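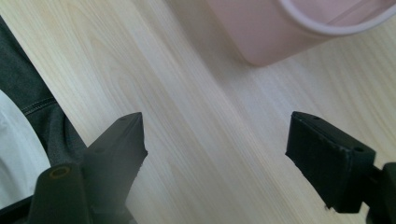
Pink tub, pale table.

I've been swapping cards by post with Lorna Fajardo for years, so it was daft that I'd never sat her down and asked how she goes about it. She collects badminton cards, which is a small corner of a small hobby, and she's four short of finishing the first Avska set. We finally talked one wet evening in December 2022, with a pot of tea and her wants list between us.

I started with the obvious one. Why badminton?

"My uncle played at county level and he got me a packet of the Avska ones when I had chickenpox," she said. "I was nine. I pulled Woo-jin Moon, the one where he's flat out on the floor going for a drop shot, and I thought it was the best thing I'd ever seen. Still do, really."

The full set runs to 180 cards, plus the inserts, which she doesn't chase. I asked her why not (I'm hopeless with inserts, I want all of them) and she pulled a face.

"They're shiny and they curl. The foil ones from Wadano were even worse. You'd open a packet and they'd be bent like crisps. I'd sooner have a plain card with a decent photo and something to read on the back."

She's a great one for the backs of cards, is Lorna. She can tell you that Pacita Dumlao's says she won her first junior title in borrowed shoes, and that the Kittipong Khamphan card has his height down as taller in the second printing. Both printings are in her binder, side by side, and she got quite cross when I suggested one would do!

So which four are missing? She didn't need the list.

"Number 49, 112, 113 and the last checklist. I've had 49 promised to me twice. One chap sent me a tennis card with the same number on it and wouldn't have it that he'd got it wrong."

We got on to prices, as you do. The Malabanan shop had a sealed box in the window last January for £429, and I wondered if she'd been tempted.

"I went in and looked at it. I went in more than once, if you must know. But you could open the whole lot and get three of the same umpire. Trading's slower and I like getting the letters." 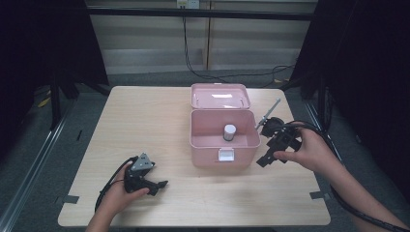 Is it better to keep doubles or trade them straight away?
Keep one spare of the players people ask for and let the rest go. Somebody will always want Moon, and a swap pile with nothing good in it doesn't get many replies.

Her best trade came through Benjie Catacutan, who runs the Zukilis swap list. He was after three shuttlecock puzzle cards to finish a page, she had all of them, and back came a signed Dumlao with a bit of biro on the corner.

"He apologised for the biro," she told me. "I said, Benjie, I'd have taken it with jam on."

I asked what she'll do once the set's complete. She thought about it for a good while and poured more tea.

"Start on the doubles pairs, I suppose. They only did the one series and the printing's awful, all the reds have gone orange. Have you got any?"

I've got six. I posted them on the way home from work, and I've asked for a second-printing Khamphan in return.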